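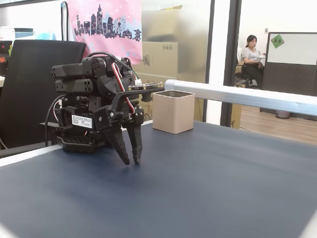
You should have gone in March, according to a reader in Odik, when the Vadgate salt works lights all its pans at once and the steam can be seen from the ferry. My piece on the winter opening had been up for an hour by then. I take the point, but March was not on offer and 4 January 2025 was, so I went with a flask and the wrong shoes.

Salt has been boiled at Vadgate since 1661, according to the board by the gate, and since "time immemorial" according to the leaflet, which costs 60p and is printed on both sides of very thin paper. The open day starts in the old drying loft. There are 111 steps up to it from the car park. The leaflet mentions a lift, and there is one, with a bucket in it.

From the loft you look down on the pan house, where one pan was going. A man with a long rake pulled the salt to the side in slow grey heaps while we all leaned over the rail and got damp. He did this for twenty minutes without looking up. A child asked when it would start.

The talk afterwards was better than I had feared. Brine comes in from the marsh at Grernness through a pipe laid in 2000, before which it came by cart, and before that, we were told, by arguing. The pipe froze once. Much of the talk was about the freezing of the pipe, with slides.

Tasting was in the packing shed: four saucers, coarse to fine, and a plate of boiled potatoes. I liked the second coarsest. The smoked one tasted like a jumper after a bonfire, and I bought two bags of it — they were by the till.

Lunch was from the Thepsuriya van in the yard, noodle soup and a very good fried egg, and the queue for it was longer than the one for the loft. Nothing on the menu needed salt, which may have been tactless.

Parking is free if you come before ten. The toilets are past the marsh gate, on the left, and the path floods at high tide.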